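Home News Community Business Sport Contact

Parts bins get a second life at Radham tool library

2 min read

The Radham tool library will hand out used metal parts bins to home workshops and community sheds through December, after a clear-out at the Tsang hardware warehouse.

The rectangular bins were used for years to hold bar stock, hand tools and offcuts. Most have worn coating and scratched floors, but the library says they are sound and will take plenty more use.

"People ask if we'll repaint them first, and we won't," said organiser Mei-kuen Choi. "A bin gets scratched again the first time you drop a spanner in it."

Each bin costs $20, or $10 for members. Households are limited to 4. Money raised will go towards new shelving in the library's back room, which is expected to cost $2000.

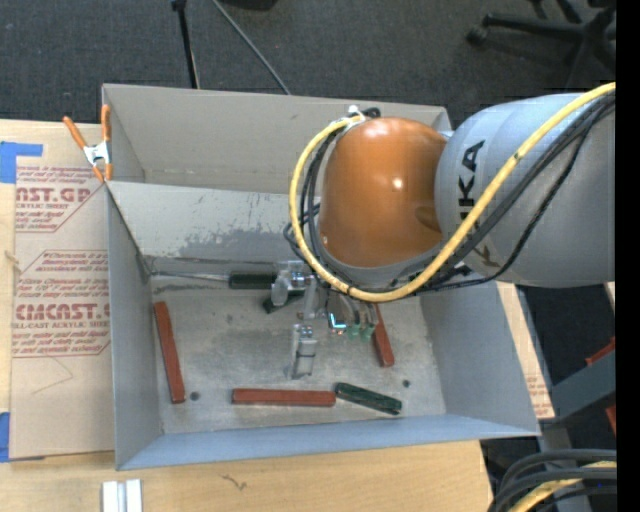
Can the bins be stored outside? They are best kept under cover, as bare metal will rust where the coating has worn away.

Tin-yau Sin, who looks after the library's stock, has been sorting the donated contents as well. Bars are grouped by length and colour, and hand tools are checked before they go on the lending shelves. Anything too short to be useful goes to the scrap dealer.

He suggests keeping long pieces flat along the bottom of a bin and tools at one end - otherwise the small things disappear underneath.

Bins can be collected from the side entrance on Niteck Street between 10 am and 4 pm. They are awkward to carry and the library does not deliver, so buyers should bring a ute or trailer, and a second person to help with the lifting.

Recent items
Pradalo Hall reopens after floor repairs
Ya-wen Kuo wins regional woodturning prize
Sharpening night moves to a bigger room
Radham pool hours for summer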